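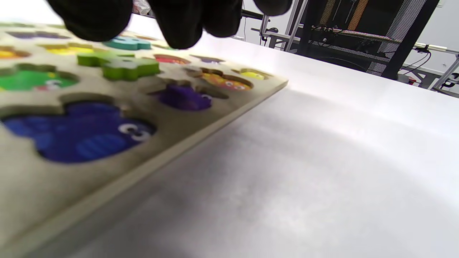

The jigsaw puzzle is a pastime in which a picture or shape is rebuilt from separate pieces. Its simplest form is the inset puzzle, in which each piece has its own recess in a flat tray and does not lock to its neighbors. A common type for young children is a pale plywood board with brightly printed wooden animals set into recesses cut to their shapes. Interlocking puzzles, in which the pieces hold one another by knobs and sockets, are usually given to older children and adults.

History

Early jigsaw puzzles were made in 18th-century England by mounting maps on thin sheets of wood and cutting them along the borders of countries or counties. They were sold as aids for teaching geography and were known as dissected maps. The name "jigsaw" came later, after powered saws came into use, although many cutters worked with a fretsaw or scroll saw. Cardboard puzzles became widespread in the 20th century, and their low price made them popular in the United States during the Great Depression.

Manufacture

Most cardboard puzzles are die-cut. A printed sheet is glued to board and pressed against a set of sharp steel ribbons bent to the outline of the pieces. Wooden puzzles may be cut by hand, by die or by laser. Laser cutting leaves a darkened edge, which some makers sand away and others keep. Hand cutters often include figural pieces, called whimsies, in the form of people, tools or letters.

Boards for toddlers are generally made in two layers, a cut upper sheet and a solid backing. Some have pegs on the pieces for easier lifting, and others repeat the printed picture at the bottom of each recess.

Solving

With interlocking puzzles, many people sort out the straight-edged pieces first and build the border before filling in the middle. Others begin with a strongly colored area. Large patches of sky or water are usually left until late, when piece shape becomes a more useful guide than color.

See also: Tangram, Tiling puzzle, Scroll saw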